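Home | Projects | Reports | Contact

Flaswood Packing Room - October Progress Report
21/10/2023 - by Yolanda Escobedo
2 min read

To Booker Kowalczyk, Skarard Fund

The packing room is set up and in use. Each person works at a separate table, and the wood-grain floor is staying as it is. We have spent $2,473 of the grant so far, mostly on tables and box stock.
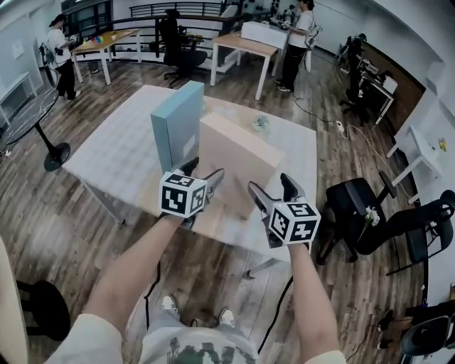

Box sizes are still the main open question. Wojcik can supply the larger cardboard boxes in lots of 40, but the slim ones take seven days to arrive and we ran short once. Glassware needs more padding than we planned for - I have asked Nokau for a price.

Still to do in October: shelf labels, and a second tape order.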